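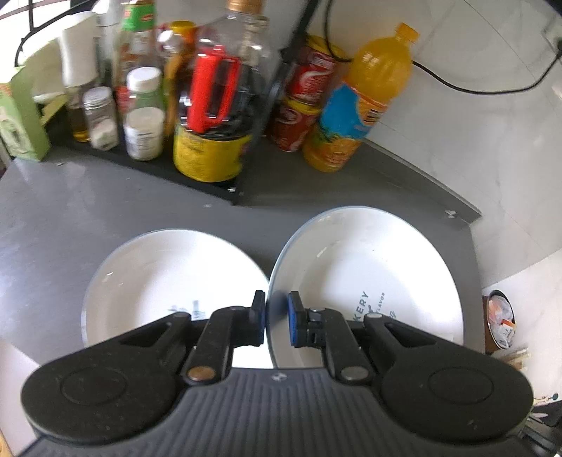
White bowls by the condiment shelf at Sung.

The soup at Sung is usually gone by half past one, and the woman who makes it would like you to know that she feels bad about that. She has been feeling bad about it for most of six years. "Every day I see somebody's face through the door when I turn the sign," she told me, "and every day I think, tomorrow I'll make a bigger pot. Then I get home and remember I don't own a bigger pot, and I don't have a stove that would hold one."

We were sitting at the table nearest the kitchen in the middle of the afternoon, after the last of the lunch people had gone back to the county offices and the hardware store. She had offered me tea, then a cookie, then the end of a loaf she was planning to eat herself, and I had accepted all three before I found my pen. She asked me not to print her name. Everybody in Grolwood knows it anyway, she said, and people from out of town could just ask for the lady with the soup.

Before the soup there was the bus. For a long stretch of her life she drove the regional route between Grolwood and Morberg, out along the river and back again, four round trips on a weekday and three on Saturdays. She liked the job more than she expected to when she took it, and she can still recite the stops in order, which she did for me, in both directions, with a short pause at the place where the old dairy used to be.

"I got to know people from the back of their heads, in the mirror," she said. "You'd be surprised how much you can tell. Who slept badly, who had a new coat they were proud of. And in the winter they'd all get on smelling of whatever they'd had for supper the night before – onions, mostly – and I'd be driving along at six in the morning just starving."

She started bringing a thermos of soup, the way drivers do, and because she has never been able to cook for one, the thermos was a large one. At the Morberg end there was a layover, sixteen minutes on the old timetable, and she would pour a cup for whichever driver was parked next to her. Then for two drivers. Then somebody from the ticket window began to wander out at the right moment holding a mug, looking at the sky as if the weather had brought him there.

"He never once asked," she said. "He'd just stand there with the mug. I admired it."

When the route was cut back she was offered the early shift out of a depot an hour away, and she turned it down. She didn't have a plan. She had a sister who told her she had a plan, and she had some savings, and the storefront on the corner had been empty since the shoe repair closed. The landlord wanted $500 a month and was willing to wait for the first one. She signed in August, when the place was so hot that the pen slipped in her fingers, and spent the fall scraping shoe glue off the floor on her hands and knees with a putty knife and the radio on.

The name was already there, more or less. The sign painter had started lettering it for a different tenant, a tailor called Sung who changed his mind and moved to the coast, and it was paid for. She liked how it sounded. "People think it's the past tense," she said, "like something you sang once and you're glad you did. I let them think it. It's a nicer story than a sign I got for free."

I asked what she knew about running a restaurant at that point, and she laughed long enough that she had to set her tea down. She knew how to be on time, she said, and how to be polite to a person who was being rude to her at seven in the morning. Those two things had carried her further than she would have guessed. Everything else she learned by getting it wrong. In the first week she made a split pea that set like plaster. In the second she forgot that people would want spoons. (She had bought forks and knives and was very pleased with them.) A customer drove home and came back with a shoebox of her own soup spoons, and some of those are still in the drawer.

The menu is whatever she felt like making, written on a card by the door. There is one with meat and one without, and on Fridays a fish one, if the fish looked right. There is bread from Flovska, the bakery two streets over, which opened the spring after she did and which she speaks of with the kind of feeling other people keep for their grandchildren. She used to bake her own. "I was a bad baker and I was stubborn about it," she said. "Then I bought one of their rye loaves, just to see, and I stood in the street and ate the heel off it, and I walked straight back in and asked what they'd charge me by the dozen. You have to know when you've been beaten."

She is firm about very little, but she is firm about seasoning. She salts carefully and then leaves the rest to the person eating, and she doesn't take it as an insult if somebody reaches for a bottle before the first spoonful. Her late husband put hot sauce on everything she ever cooked him, oatmeal included, and they were married for a long time and very happy.

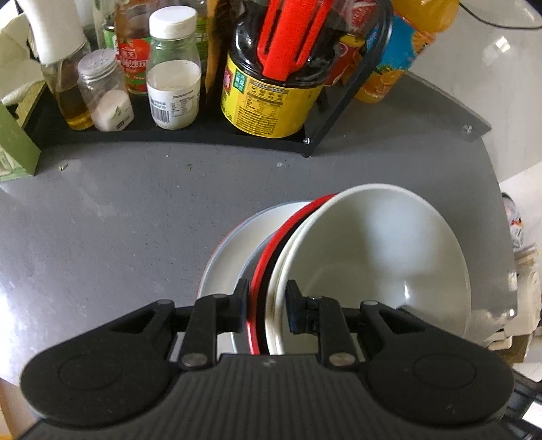
Stacked dishes, with the bottles and jars beyond.

The dishes come from all over. She bought the first lot at an estate sale, a few more from a church basement, and then people started dropping off the odd ones they had at home, the last survivor of a set or the one their kids had never liked. She has no idea anymore what matches what. Regulars have opinions on the subject. There is a man who prefers his barley soup in something with a dark inside, because he says it looks hotter, and a girl of five or so who comes with her grandmother and asks, very formally, what color she will be having.

"I used to think I'd get a proper set when I could afford it," she said. "I did the numbers once. Forty bowls, all the same, heavy ones, with the plates to go under them, and it came to five hundred dollars with the delivery. I had it, too. I had it in the drawer. And I thought about that little girl and I bought a new faucet instead."

The faucet, she wanted me to write down, is a very good faucet.

Much of our conversation wandered off like this, and I let it. She talked about the winter the pipes froze and she heated broth on a camp stove in the doorway. She talked about the people who eat alone, whom she looks out for without making a fuss about it. When she first opened she put them by the wall, thinking they'd want to be out of the way, and then one of them asked, a bit shyly, if he could sit where he could see the street. Now she gives them the window if they want it. Some of them have ended up sharing it. Two have ended up sharing a good deal more than that, she said, and she was at the wedding, and yes, she brought soup, in the same thermos, and it sat on the gift table between a toaster and a very nice lamp.

I wondered whether she missed the driving. She turned the cup in her hands for a while before she answered. What she misses, she said, is the stretch just past the second bridge, early, when the river was smoking with cold and there wasn't anyone on board yet and she could sing if she felt like it. She doesn't miss the seat. She doesn't miss the ice, or the time a goose got on at Mill Road and would not be persuaded to get off until the fairground.

"But it's the same work, you know, more or less," she said. "People come in out of the cold and they want to sit down for a bit and be somewhere else at the end of it. I just don't have to look at them in a mirror anymore."

Her knees are not what they were, and there has been talk in town, as there always is, about what happens to Sung when she's had enough. She has heard all of it. She has heard that she's selling to a sandwich chain, and that she's moving in with her sister, and that the bakery is going to knock through two streets' worth of buildings to get at her kitchen. None of it is true so far. Her niece comes in on Wednesdays and is learning the stocks, and has ideas about adding a dessert, and the two of them are having what she described as a long and friendly argument about rice pudding.

"She wants raisins in it," she said, lowering her voice a little, though there was only me to hear. "I've told her I'll think about it."

By then it was getting on for four, and she had onions to start for the next day. I asked if I could help and was handed a knife and shown, with great patience, that I'd been cutting onions wrong my whole life. We did a bag between us. She sent me out with a jar of the lentil wrapped in newspaper and strict orders to bring the jar back, clean, with the lid.

Sung is on the corner of the square in Grolwood and opens at 11 on weekdays. Bread from Flovska is also sold by the loaf at the counter until it runs out. The Morberg bus stops across the street.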